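Brendby Robot Software
@brendby_robotsw

1/ A small thread about a bug that took us most of March. It is about grasp planning, wrist cameras and one wrong assumption about time. Maybe it helps someone who has the same symptoms.

2/ Our planner is called Sislow. It takes the wrist view, proposes grasps, and gives the best one to the controller. The controller closes the loop at 40 Hz. In simulation it was very good. On the real arm it was good in the morning and strange in the afternoon.

3/ Strange means this: the fingers arrived beside the object and not around it. The error was always to the same side when the arm moved fast, and almost zero when it moved slowly. I should have stopped there and thought. I did not.

4/ Instead I recalibrated the camera. Then I recalibrated it again, with a new board. The result was nearly identical both times, so the calibration was fine. Two evenings gone.

5/ Next I blamed the perception. The segmentation has trouble with shiny surfaces, and this is a known problem for us. We collected 3,000 new wrist images and trained again. The masks became nicer. The fingers still missed.

6/ A colleague from the Pasgate group asked me a simple question: which clock do you use for the images? I said "the robot clock, of course". Then I went to read the driver.

7/ The driver stamped every image when it arrived on the computer. The joint states were stamped on the robot. So we combined a picture from the past with a joint position from now, and the planner believed both.

8/ I measured the delay with a blinking LED on the table. With nothing else running it was 19 ms. With the logger writing to disk it was much larger, and it was not constant. The logger was normally started after lunch. So, the afternoon.

9/ The fix has two parts. First, we take the exposure time from the camera and convert it to the robot clock. Second, Sislow asks for the joint state at that time and interpolates between the two nearest samples. It is 15 lines of code, if I don't count the tests.

10/ I also added a check that I recommend to everybody: if the image and the joint state are too far apart in time, the planner refuses to plan and writes the reason in the log. A robot that stops with a clear message is much easier to repair than a robot that is a little bit wrong.

11/ Work on the green table with the new build. We use the wrist view for the last part of the approach, where the time error did the most damage. 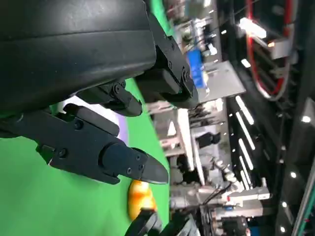
Wrist camera view, fingertip over the orange object.

12/ Still open: the interpolation is linear. For slow moves this is enough. When the wrist turns quickly I can see a small error in the replay, and I want to try a better method before we raise the speed limit again.

13/ Also open: the replay tool (Mwakyusa) still reads the old timestamps. If you open an old log with the new planner you will get wrong overlays - please convert the log first. The script is in the tools folder and the readme has the command.

14/ Question for people who work with several cameras: do you synchronise by hardware trigger, or do you correct it in software? I would like to hear about your experience, also the bad one.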